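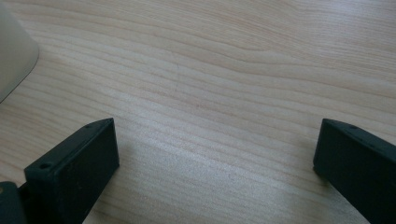 Barbara Wasilewska objected, when we first presented this material, that readers in a library very seldom complain of glare, and that they simply move the book, or the chair, or go home earlier. We accept the objection, and it has changed how we read the comment slips. A slip which says "the table by the window is tiring" was at first put by us under seating. We now think that many of such slips belong under light.

4.2 Pale tabletops and the reading position

The three branch libraries in this study, Ruvura, Guvbridge and Mornholm, renewed their reading tables under the same furniture programme. The specification asked for a light wooden surface, with the argument that a dark top makes a too strong contrast with a white page. This argument is old and it is a good one. The specification said very little about the finish, however, and the finish decides how much of the window the reader will see in the table.

Our material for this section consists of 900 comment slips, left in the boxes at the reading room doors, and of conversations with staff. The slips were sorted by two coders who worked separately and then compared their results. Where they could not agree, the slip was left out from the tables in this section, but it was kept for the general discussion. Slips about opening hours, heating and toilets are not treated here.

Two difficulties should be mentioned. First, a reader who writes a slip is usually a reader who stays long, so the short visit is poorly represented. Second, the word "shiny" was used in the slips in different meanings. In Ruvura it often meant new, and was a praise. In Guvbridge it was nearly always a complaint. We did not correct for this, but we give the words as they were written wherever there was a doubt.

A pale wooden top does not need to be highly polished to reflect light in a disturbing way. A surface between matt and satin can still carry a broad, soft patch of brightness, without clear borders. In such a patch the colour of the wood becomes more silvery and part of the grain is washed out. Henryk Olszewski calls this "the milk" and uses the word with his suppliers, who apparently understand it.

Figure 2. Pale wooden tabletop with a diffuse band of light across the middle and lower centre. The tone of the wood is warmer near the top.
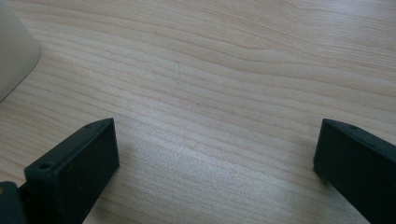 Hala Benjelloun
Lecturer in Interior Design, corresponding author for Section 4

The effect in Figure 2 is mild, and most readers would not give it a name. It matters for those who read with the page flat on the table for a long time, and especially for those who use thin paper or printed newspapers. When the head is bent forward, the eye meets the page and the surface next to it together. If the surface is brighter than the page, the reader turns the body a little to one side. Staff in Mornholm had noticed this turning before we asked about it, and had explained it by the draught from the door.

Grain was a smaller matter than we had expected. Before the study, Lionel Besnard proposed that strongly figured wood would disturb the reading of columns and tables of numbers, as the eye could follow a wavy line away from the page. The slips do not give support to this. Where the grain was mentioned, it was mentioned kindly. One reader in Guvbridge wrote that it was "like sand when the sea has gone out", and another asked from which tree it was made. The staff could not answer, and the delivery papers only say "light wood".

We also asked about blotters and desk mats. Bednarek, the firm which delivered the tables, offered a grey felt mat for each place, but only Mornholm ordered them, and they were put into the cupboard in September – the readers had used them as cushions. Osian Mostyn has suggested a thin fixed border of darker material at each place instead. We find this idea reasonable, but it was not tested. 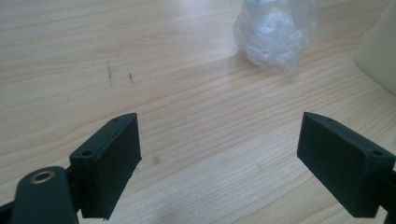

4.3 Lamps and evening use

In the evening the question is a different one. The light comes then from the lamps on the table and not from the window, and the reader can usually move it. Slips written after the lamps are lit speak more often of heat and of the noise of the switch than of the surface. An exception is Thursday in Guvbridge, when the ceiling lights stay on for the language class and the long tables receive light from both sides.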